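Section 4: Laying Out Your Parts and Fitting Them

Okay, you've got the case open and the cables tucked out of the way, so now we get to the fun part! I wrote this section after Petro Karpenko borrowed my notes for his own Flodell rebuild and came back with a page of questions, so if it seems fussy in places, blame him (or thank him).

Before you start: shut the computer down, unplug it from the wall, and hold the power button in for 15 seconds. Touch bare metal on the chassis before you pick up anything with a chip on it.

1. Lay the tower on its side, open side up, with plenty of bench around it. Mine goes on the right because I'm right-handed and like to pick up with my left. Swap it if you don't.

2. Put your parts tray next to the tower. I use a molded one with slots and posts, and I love it, but a clean box lid with a few dividers does the job too.

3. Set out the drive, the processor and the memory, each in its own spot. Stand the drive up in its caddy if your tray has a slot for that, and lay the memory down flat.

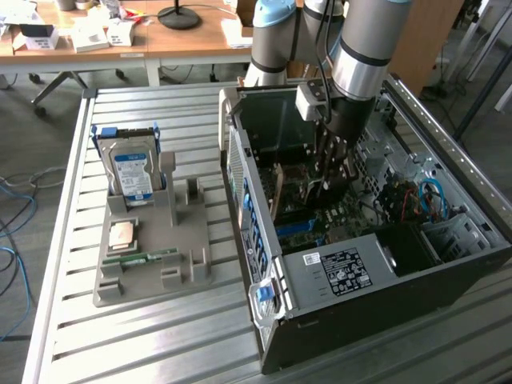

Fig. 4-1. Parts tray and open tower, with the hard drive in its blue caddy.

4. Processor first. Lift the socket lever, match the corner mark on the chip to the one on the socket, and lower it straight down. It should drop in under its own weight. If it doesn't, lift it out and look again!

CAUTION: Never press on a processor to make it seat. Bent pins are miserable to fix, and I speak from one very long evening in November.

5. Close the lever, then add thermal paste and the cooler as described in Section 3.

6. Memory next. Open the clips, line up the notch, and push evenly on both ends until the clips snap shut. It takes more of a shove than you'd think.

7. Slide the caddy into the drive bay until it clicks, then connect data and power. Give each plug a gentle tug.

Note: If your drive came without a caddy, Adhiambo Gachanja found that the Nogueira rails fit our bays fine with the 2 front pins left out. I haven't tried the Dromar ones.

8. Look over the tray. Anything still sitting in it? Go back to the step for that part before you close up.

9. Leave the side panel off for the first start. Plug in, switch on, and check that the fans turn (keep your fingers and sleeves well clear, please).

If the machine beeps and gives you a blank display, unplug it and reseat the memory. For any other beep pattern, go to Section 7.

Last revised Jun 23, 2022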